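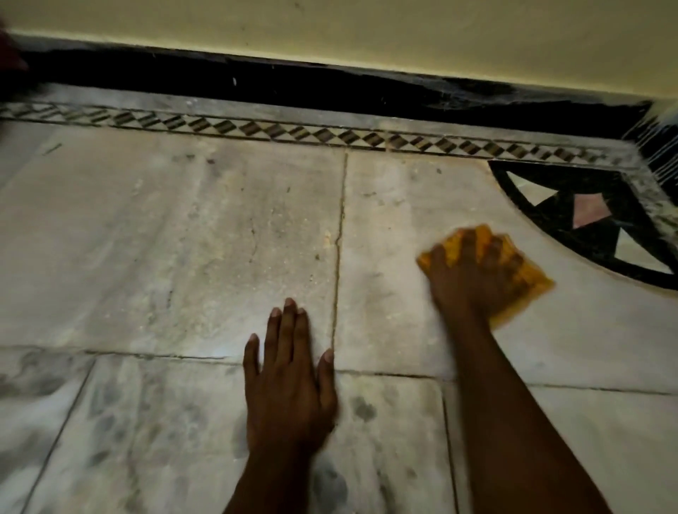
Gudrun Reuter asked whether a body corporate may recover the cost of hallway cleaning from a single lot owner when the by-laws are silent on the matter, and whether the managing agent's letter should be treated as a formal notice.

Posted 19/10/2022 in Strata and Shared Property

The letter in question was received from Seidel, the agent for our building in Usetbridge. It states that the ground floor passage required additional cleaning following a delivery to my lot, and that a charge of $500 has been applied to my levy account. Payment is requested within 30 days. No invoice was enclosed. I was not informed of any inspection, and the minutes of the January meeting make no mention of such charges. The building has 58 lots, and the passage is used by all residents on the ground floor. I would be grateful for guidance on whether I am obliged to pay while the matter is in dispute.

Gisela Albers

The first step is to establish the authority under which the charge was made. An ordinary levy is raised against all owners in accordance with their entitlements. A charge against one owner generally requires something further – a by-law, a resolution, an order, or a provision in the legislation of your state – and the agent should be able to identify it.

I would recommend that you write to the agent and request the following:

The by-law or section relied upon.
A copy of the cleaning contractor's invoice, showing the date and the area cleaned.
Any record connecting the work to your delivery.
Confirmation that the charge will be shown separately from your ordinary levies.

Please continue to pay your ordinary levies in full and by the due date. Arrears may attract interest and in some states may affect your right to vote at a general meeting. When you make payment, state in writing that it is for the ordinary levy only and that the other amount is disputed.

As to the letter itself, the heading is of little consequence. A notice is formal if it meets the requirements of the Act under which it is issued, and those requirements differ between states. Your state's strata information service can advise you on this at no charge. Keep the envelope if it bears a postmark.

Flarkomance

We had the same thing with removalists and it was dropped once we asked for the invoice. Ours was a different agent. Check whether your delivery company has insurance as well.

Kavon

I agree with the response concerning ordinary levies. I would add that an owner is usually entitled to inspect the records of the body corporate on payment of a small fee. My own inspection took 3 weeks to arrange, so the request should be lodged before the payment date passes. If the agent does not reply, the next step is internal dispute resolution, followed by an application to the tribunal.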